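Chores Are an Accounting Problem
Henrique Barros
May 15, 2024

The question of whether machines can do chores yet is usually answered with a video. Someone posts a robot folding a towel, someone else posts a robot falling into a dishwasher, and both camps go home satisfied. I would like to answer it with a ledger.

Our group at Arkcombe spent the period from February to the end of April running a household task set against three commercial control stacks: Flondia, Plornis and Calado. The tasks were dull by design. Move a flat thing from one surface to another. Put a thing back into its slot. Close a drawer without leaving a sleeve in it. We logged 2512 attempts, most of them in simulation and 428 on hardware.

The headline number for simulated single-object pick and place was respectable with all three stacks. The number I care about is a different one. When four such steps had to be done in sequence, with no reset between them, the best stack finished the full sequence 61 percent of the time in simulation. On hardware the same stack finished 36 percent. No household would keep a dishwasher that cleaned the plates on those terms.

Sequence failures are mostly small errors carried forward. A card gripped five degrees off true is still a successful grasp by the usual scoring. It becomes a failure two steps later, when the card has to go into a holder with little clearance. The scoring of step one never hears about it. I would argue that any benchmark that resets the object between steps is measuring a job that does not exist in a kitchen or on a packing line.

Flat objects deserve their own paragraph. A mug offers a wall, a rim and a handle. A card lying on a table offers an edge thinner than the position error of many arms, and the fingers have to get under it or pinch it from the sides. People solve this with a fingernail, or by sliding the card to the edge of the table, and do not notice they have solved anything. Parallel fingers have neither nail nor habit. Slatted and gridded surfaces add a second problem: every bar is a plausible edge to the vision system, and a glossy panel between bars returns depth readings I would not trust.

The shop floor is further along, and the reason is fixtures. A plant manager will bolt down a tray, paint the floor and ban loose paper if it buys two seconds per cycle. Nobody will do that to a living room. Vendors who quote factory uptime in a home brochure are quoting the fixture — the robot is incidental.

My position, then: single chores, yes, in a tidy room with someone nearby. Chained chores, no. I would buy a machine that did one thing and reported its own errors before I bought one that attempted ten.
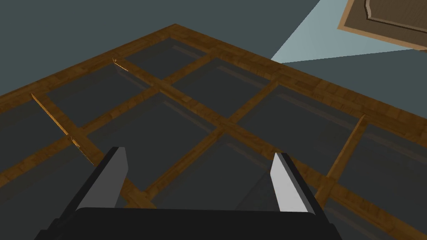
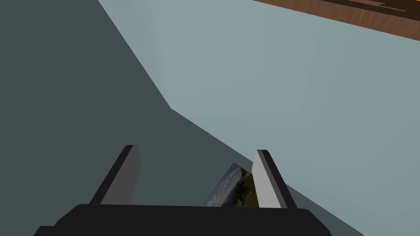 Both views are from simulation.

Vol. 36, No. 2

The reporting of errors is where I would spend the next year's money. Of the three stacks, only Calado returned a usable confidence value after a grasp, and it was poorly calibrated. A machine that stops and says it has the card crooked can be helped in a moment. One that carries on has to be cleaned up after, and cleaning up was the chore we were trying to hand off.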